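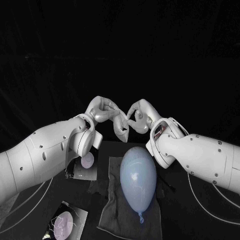
The two hands over the balloon, on the table of the second room.

Visit to the manipulation laboratory at Nishimura, February 2021

I went to Nishimura as one of five visitors from our department. Because of the health rules the group had to be small, and we were divided again at the entrance, so I saw the rooms in a different order than my colleagues. I write mostly about the part of the visit which I followed from beginning to end, the work on soft objects. The others have promised their own notes on the casting workshop.

We were received by Nanami Sakai, who arranges the visits, and who gave us slippers and a printed plan of the floor. The train from our side was late and we lost the introduction talk, so some of my questions were probably answered before I asked them.

The soft object work is led by Itsuki Ebihara. The question of his group is simple to say: how can a robot with two hands learn to handle a thing which changes its shape when touched? For a metal block, the program can know the shape before and trust it. For a towel or a balloon this knowledge is old already after the first contact. Many groups answer with more simulation. Ebihara's group prefers to let a person guide the arms through the whole task, to record it, and to train the control program from these recordings. The method itself is known. Their own contribution is in how they treat the pressure of the fingers, and they call this part Etus.

As I understood it, Etus does not try to copy the position of the guided hand exactly. It learns two things separately: where the hand should go, and how much the hand should give way when something pushes back. In the recordings these two things are mixed, because a person changes both at the same time without thinking. The separation is done after the session, on the computer. Davina Lamont, who wrote most of this part, explained it to me with two curves on a whiteboard. When the fingers come near to the surface, the position curve becomes less important and the other one takes over. I asked what happens if the program changes over too early. She said that then the hand becomes weak in the air and misses the object, and that they had one full month of such trials.

In the second room the table is dark and there is a black curtain behind it. The arms and the hands are white, and the fingers are jointed much like ours. I had expected grippers with two flat jaws, as we have at home. The balloon was pale blue and lay on a folded gray towel. I was surprised how close the fingertips of the two hands come to each other above it. Lamont said that this meeting of the hands is difficult in itself, also with no object, because a small error in the calibration of each arm is added to the error of the other one. They check it at the beginning of each working day.

Why a balloon? I asked this, and I believe every visitor asks it. Ebihara gave a practical answer. A balloon is cheap, it is light enough that a wrong movement pushes it away, and the failure is easy to notice. With a sponge you can press much too hard and the result still looks good on the video. The group does not score only whether the balloon survives. They also score if it has moved from its place on the towel, and this second score is the one that separates the methods.

Now the result. For training they used 200 recordings, all made by the same two persons. The tests were done with balloons of other sizes than in the training. With the ordinary method, where only the position is learned, the program had 27 failures in the test series. With Etus, in a series of the same length, it had five. They had not yet finished the same comparison with other objects, and Ebihara was careful to say that he does not know if the difference will remain so large. I liked that he told this before we asked.

There was also a discussion about the person who guides the arms. Dalia Juška from our group works with training of machine operators, and she wanted to know if the quality depends on who is guiding. The answer was yes, very much. One of the two persons moves slowly and evenly, the other one corrects often. The group first thought the even recordings would be better for learning. In their January tests the program trained only with them could not recover when the balloon had rolled a little, for the reason that the recordings did not contain any corrections. Now they mix both. Juška said it is the same with apprentices, who learn little from a teacher who makes no mistakes. I am not sure that the comparison is exact, but it stayed in my head.

My own doubt is about time. The movements are slow. Lamont told me that the speed is limited on purpose at present, and that the delay from the finger sensors is the real limit. They are trying a new reading board, Ultell, which should shorten this delay, but it was not mounted when we came. I would like to see the same test again with it. For our own use, where bags of powder must be taken from a belt, the present speed would not be enough.

Before leaving we had half an hour in the meeting room with tea. Marcelle Deschamps asked about the software, and whether we could try it on our older arms. The recording part, Clostex, can be used with other arms if they give the joint torque, and ours give it only on the upper joints. Sakai will send us the list of requirements. Deschamps has taken this point and will write to all of us when the list comes.

The canteen was closed, so visitors of the next group should bring their own lunch. The bus back to the station stops on the other side of the road, behind the parking area, and the sign is hard to find.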